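Motlow Print Series: Frequently Asked Questions

What is the Motlow series?
A set of landscape photographs I made along the Motlow valley, mostly on foot and mostly in June. I kept 50 pictures for the finished series.

What sizes do the prints come in?
Small, medium and large. The large ones are made to order and take three weeks.
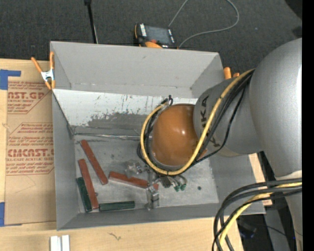
Are the prints signed?
Yes. Each one is signed and numbered on the back, in an edition of 300.

Do you sell them framed?
No. Putik in Stutden does good framing work – ask for Colette Besson and tell her which print you have.

Can I use a picture on my website?
Write to me first. Small non-commercial uses are usually fine with a credit to Killian Picard.

Do you ship abroad?
Yes, rolled in a tube. Customs charges are paid by the buyer.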